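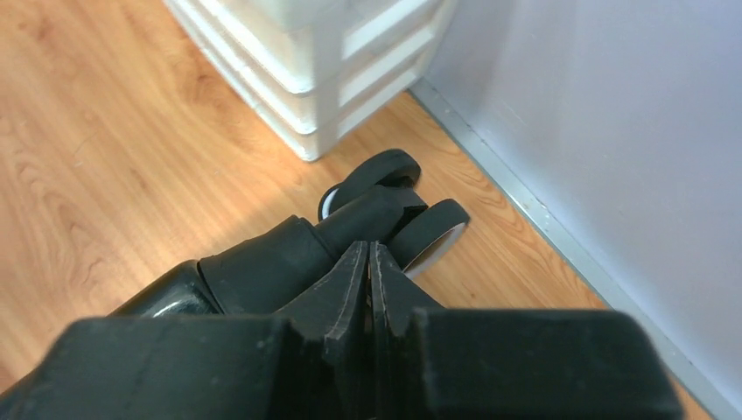
Packing for a residential course at Tallthorpe

Residents joining the November course are asked to read this guide before they begin packing. It applies to all rooms in the Tallthorpe and Trornstead buildings.

Step 1. Check what is supplied
Bedding, towels and a desk lamp are provided in every room. Kitchens hold pans, plates and cutlery for shared use. Please do not bring kettles or heaters of your own.

Step 2. Sort small items first
Place chargers, medicines, keys and writing materials in separate groups before any clothing is packed. A drawer unit or a shallow tray at home is suitable for this purpose. Medicines should stay in the box in which they were dispensed, with the printed label showing.

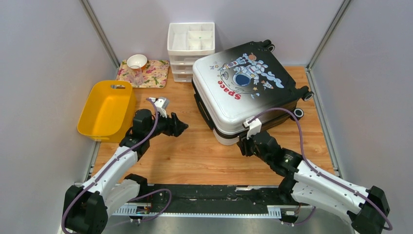

Murray Pryor wrote to us after the last course that he would have packed his papers last, as the joining letter was at the very bottom of his bag when the front desk asked for it. The letter should therefore travel in a coat pocket or an outer pouch.

Step 3. Pack the case
Heavy items, such as shoes and books, go at the wheel end. Roll soft clothing and use it to fill the gaps – socks may be placed inside shoes. Liquids over 100 ml should be sealed in a bag, whatever the means of travel. 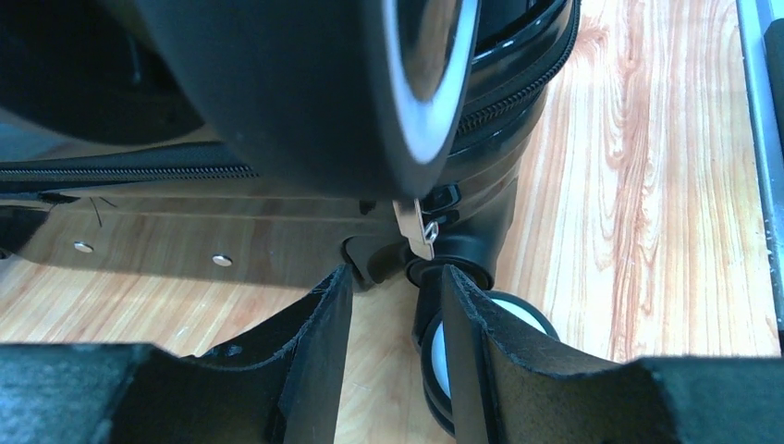

Step 4. Label and weigh
Write your surname and building on a label and fix it to the main handle. A second label should be placed inside the lid. Cases are carried up 2 flights of stairs at Trornstead, and residents who need help should tell the office before arrival.
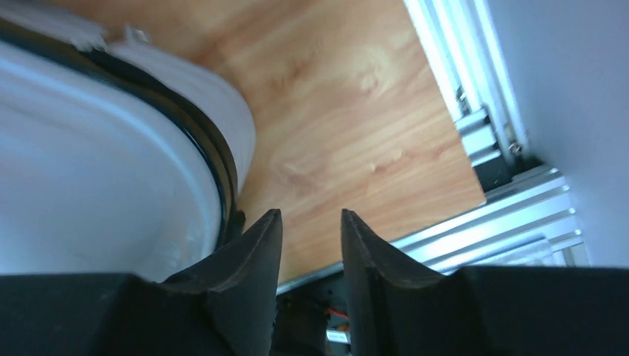

Step 5. On arrival
The front desk is open until 9 pm. Cases may be left in the ground floor store, which is about 200 metres from the Trornstead entrance. Items worth more than £2,000 must be declared at the desk and cannot be kept in the store.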